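Striped apples going soft in the fruit bowl after a few days

Posted in Kitchen & Storage
Jun 17, 2026

Margarida Pinheiro
I buy apples in a 3 lb bag from the Drernby market and keep them in a bowl on the counter. They are the yellow kind with red streaks. The seller labels them only as "dessert." By day five or so the skin feels slightly greasy and the flesh has gone mealy. The kitchen runs warm, and in August it is worse. The bananas are in the same bowl.

I don't want to move everything to the refrigerator because drawer space is limited. Is there a way to tell from the outside which apples should be eaten first? I have been going by the amount of red, and the results are inconsistent.

For reference, the color I mean, with a white plate behind it:

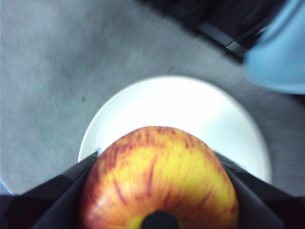

stindow_pantry
Red is the wrong thing to sort by. The red streaking depends largely on how much sun that side of the fruit got on the tree. Look at the background color, meaning the skin between the streaks. Green to pale green is less ripe. Full yellow is ripe or past it, and those get eaten first. Then check firmness with the thumb near the stem, using light pressure so you don't bruise it.

The greasy feel is natural wax. Many varieties produce more of it as they ripen in storage. It is harmless and rinses off poorly in cold water. Lukewarm water and a cloth will remove most of it.

Separate the bananas. Both fruits give off ethylene and each speeds up the other.

Accepted by the original poster
14 people found this helpful

Gidey63
just put them in the fridge

Urkcombe Orchard Lane
Agree with the first reply on background color. On drawer space: you only need to chill the ones you won't eat within three days. A perforated plastic bag holds humidity and takes up less room than a box. Set the drawer to high humidity and keep leafy greens out of it, as ethylene yellows them.

Remove any apple with a bruise or a split before storing. I weigh mine when they come in, and a bag of around 800 g fits across the back of a narrow drawer in one layer. Apples that have already gone mealy will not recover. Use them for sauce, 10 minutes covered over low heat with a splash of water, then mash.

4 people found this helpful
Share (2) | Comments (3)

Related
Can pears and apples share a drawer?
Removing wax from store-bought fruit
Brown core but sound skin, safe to eat?
Best way to freeze apple slices
Fruit flies around the counter bowl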